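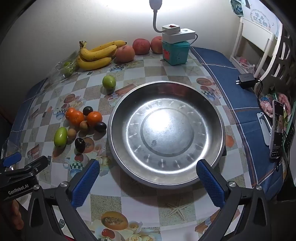
A stainless steel basin on a table with a patterned cloth.

Winley households asked to save water until the end of July

People in Winley and the upper part of Flenthorpe are asked to use less water from this month, after the level in the Omudham reservoir went down for the second summer in a row. The request is voluntary for now, but the water office says that a hosepipe ban can follow if the level does not recover.

The office has sent a letter to 2,000 homes. It asks people to wash vegetables and dishes in a bowl and not under a running tap, to water gardens only after 8 in the evening, and to report leaks in the street on the same day they see them. Car washing at home should wait. Shops and cafés have received a separate letter with their own rules.

Work on the old main under Nogueira Road is also part of the problem. The pipe has lost water at several joints since the winter, and engineers have already closed one section of it. The repair will take 24 days, and during this time the pressure will be lower in the streets behind the market, mostly in the early morning. Residents on the upper floors may notice it more than others.

In total 386 homes stand on the part of the line that will be shut off completely on two nights, from 11 pm until 5 am. These homes will get a card through the door at least two days before. The office advises them to fill a few clean containers in the evening and to let the tap run for a short moment the next morning, as the first water can be brown. It is safe, but it can leave marks on white clothes.

Anyone who needs water for medical equipment at home can ask for a delivery of bottled water. The request can be made by telephone or at the desk in Flenthorpe library, which stays open until 6 pm during the repair. People who made such a request last year must make it again — the old list is no longer valid.

The allotments near the river are not included in the request, because they take their water from a separate well. The swimming pool in Winley will stay open, but its outdoor showers are switched off until further notice.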